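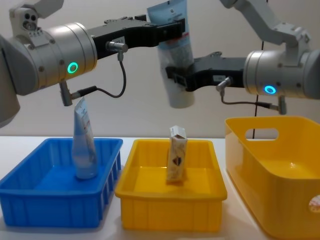
Cisard chief executive changes phones, cites battery life and repair policy

Tumelo Fourie, chief executive of the software company Cisard, has confirmed that he has replaced the phone he carried for the past several years with a Jorkedeck 8, the current model from the handset maker of the same name. Mr. Fourie made the remark during a question period that followed the company's annual customer meeting in Munwood in October.

Cisard develops scheduling and messaging software used mainly by regional employers. The company does not manufacture phones and holds no stake in Jorkedeck, according to a statement issued by its press office later the same afternoon.

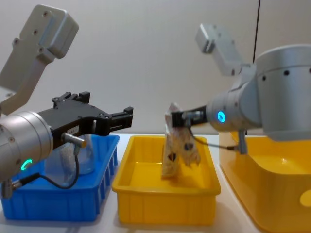
Mr. Fourie told attendees that his previous device, a Chauke handset, had remained in daily use until its battery could no longer last through a working day. He said that he had considered having the battery replaced and had been quoted a price he regarded as too high for a phone of that age. The new device was purchased at a retail store for $800, and the company did not contribute to the cost.

The chief executive added that he keeps 21 applications on the phone and has turned off notifications for all but two of them. He declined to name the two, although he acknowledged that one is made by Cisard.

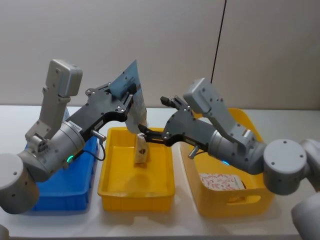
Questions about executives' personal devices have become a regular feature of industry meetings, and Mr. Fourie's reply drew more interest than the product announcements that came before it. Several attendees asked whether the change signaled a closer relationship between the two companies. Mr. Fourie said it did not. He noted that most customers judge a phone by plain matters such as how it is shipped, charged and repaired, and that a buyer's first contact with any device is a parcel, no different at that stage from the flat package held in the black fingers of a gripper over a row of plastic bins. The company's own software, he said, would continue to receive equal support on Jorkedeck and Chauke phones. 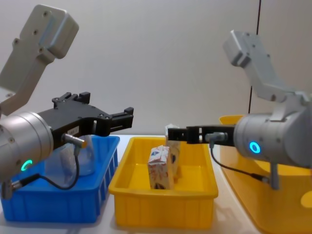
Software update to follow

Cisard also confirmed that the next version of its mobile application will be offered to existing customers at no added charge. Phones that have been in use for more than eight years will not be supported. Customers with questions about older devices are asked to contact their account representative.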